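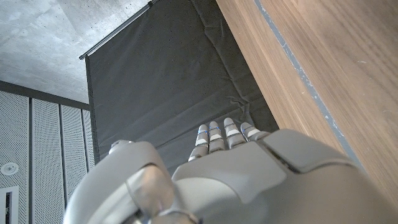

Radwa Nasr says any table can be cleared in an afternoon if you buy the right bins first, and that I've been unfair to bins on this site. Maybe I have. I own plenty of them, and most are full of things I wouldn't miss. So I'm going to go through clearing a table the way I do it now, with no shopping at the start, and you can decide how much of her advice to put back in.

How to clear a table that collects everything

I mean the table that isn't for anything in particular. Mail lands on it, then chargers, then a return you meant to send back in August. If yours is a dining table that gets used every night, you may not have this problem.

What you need

A damp cloth and a dry one
Paper grocery bags
A marker
Masking tape
A timer, or the one on the stove

You don't need a label maker. I have tried a label maker. It took longer to choose the font than to clear the table, and the labels came off when the weather turned humid.

Step 1. Pick a time that isn't evening

I start at 9 on a Saturday. Plenty of guides tell you to do a little each night before bed, and I have never managed that for more than a week. At night everything looks like a decision for tomorrow.

Step 2. Take out the trash you can see

Go over the surface once and remove only what is plainly garbage: empty envelopes, flyers, dead pens, packaging. Test the pens on an envelope before you throw the envelope away. If you have to think about an item, leave it alone for now.

People will tell you to empty the whole table onto the floor. This makes a good "before" shot and a miserable lunch hour. If the phone rings or somebody needs a ride, you now have a messy floor as well as a table.

Step 3. Mark the bags by room

Write the name of a room on each bag and stand them along the wall. Kitchen, bedroom, bathroom, car. The popular system is keep, donate, discard, and I don't get on with it. A screwdriver that goes in "keep" has not gone anywhere. A screwdriver in the bag marked "garage" is at least headed for the garage.

Youssra Tahiri uses one bag marked "other people" for borrowed books and containers that came over with food in them. I was doubtful about this and have since taken it up.

Step 4. Work from one corner

Start at the corner nearest the door and clear a patch about as big as a placemat. Each thing goes into a bag, or back on the table in the opposite corner if it really does live there. Then do the next patch. Set the timer for half an hour and stop when it rings, even in the middle of a pile.

Paper gets its own treatment. Stack it all face up in one heap and don't read it. Reading is how a half-hour job eats the day – I once spent most of a morning with a warranty booklet for a fan I no longer had.

Step 5. Go through the paper sitting down

Take the heap to a chair. Bills and forms with a deadline on one side, everything else on the other. The second pile will be taller and nearly all of it can be recycled. Shred anything with an account number on it.

I don't scan. I know scanning is supposed to be the answer, but my scans folder had 400 files in it the last time I looked and I couldn't find the lease.

Step 6. Wipe and dry

Damp cloth first, then the dry one straight after, particularly on bare wood. For sticky tape marks I use a drop of cooking oil, leave it a few minutes, and wipe again with a little dish soap. Try it on a hidden spot first. The sprays sold for this may well be better, but I haven't found one that beat the oil by enough to pay for it.

Step 7. Empty the bags the same day

This is the step that gets skipped, by me as much as anyone. Carry each bag to its room and put the contents away before you sit down. If a bag is still standing by the wall on Wednesday, it has become furniture.

Step 8. Wait 2 weeks, then think about a bin

See what has come back. On my table it was keys, mail and a tape measure, every time. Those do deserve a container, and it can be a bowl you already have. Put it where things were landing anyway, since a tray in a better spot will sit there empty.

If you still want to buy something after that, measure the table first and take the numbers to the store with you. Radwa can say she told me so.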